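# Printed rack and tag board

Kanyarat Saengthong, Prarnus workshop, Stulitthorpe
Page updated 8/19/22

The rack went through several versions between January and this summer. The files are kept under job 901 on the shared drive, with the print settings saved next to them. The notes come first and the picture is toward the bottom of the page.

## The rack

The rack is printed in white. It has two upright prongs with diagonal cross braces between them. The first version had solid walls in place of the braces. It was stiff enough, but it took a whole night to print and the corners lifted off the bed. The braced version weighs 289 grams and stays flat.

Print it standing up, prongs at the top. We tried it on its side once, and the supports left a rough face that had to be sanded for most of an afternoon. Standing up, the braces are steep enough to print without any support. Use a wide brim and leave the part on the bed until the bed is cool.

If a brace comes out stringy, lower the nozzle temperature a little before changing anything else. Strings come off with a craft knife. Cut away from the prong.

## The tags

Small tags go on the tops of the prongs, and there is another small one toward the back near the crossbars. Larger ones go on the flat board, four of them, two by two. All of them are black on white and printed on matte paper. Glossy paper from the office printer gave us glare under the overhead lights and we stopped using it.

Cut the tags with a steel ruler and a sharp blade, and leave the white border on. A tag trimmed right to the black edge is hard to read and has to be printed again. Glue stick holds well enough on the board. On the prongs we use thin double-sided tape, which can be peeled off when the part is replaced.

Before gluing, wipe the surface with a dry cloth. Printed plastic holds on to dust, more so after sanding. Press each tag down from the middle outward and check that it's square to the edge.

Each tag has its own number, and the list of numbers is in the job folder. Please update the list when you swap one. In January two tags got the same number and it took Mofokeng's people a day to find it.

## The blocks

The blocks are white too. They print quickly and don't need a brim. Do a full plate of them at once and keep the spares in the drawer marked Follville. Knock the sharp bottom edge off with 2 strokes of a fine file on each side, so they sit flat on the table.

## Cleaning and storage

Use a soft brush on the braces. Water is fine on bare plastic but keep it off the paper tags. Don't leave the rack on the windowsill or in a car in summer. One early copy bent at the prongs after a weekend in the back of the van, and it couldn't be put right.

Spare racks go on the second shelf, upright, with nothing stacked on them. The boards go in a folder so the corners don't get bent.

## Picture

The braced rack is in the left foreground, with the tag board farther back on the dark table.
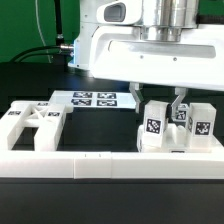

Can the rack be printed in a color other than white?

Any color will print with the same settings, though the tags need a white border wide enough to stand out against it. We had a gray copy for a while and it was as strong as the white ones. Very dark plastic hides scratches but also makes it harder to see a brace that has cracked. If you change colors, run a short length through the nozzle first so the old color doesn't streak the base.

## Files

The rack, the block and the board outline are separate files. The board outline is drawn to actual size, so turn off page scaling before printing the tag sheet. Measure one tag with a ruler when it comes out of the printer and compare it with the size written in the corner of the sheet.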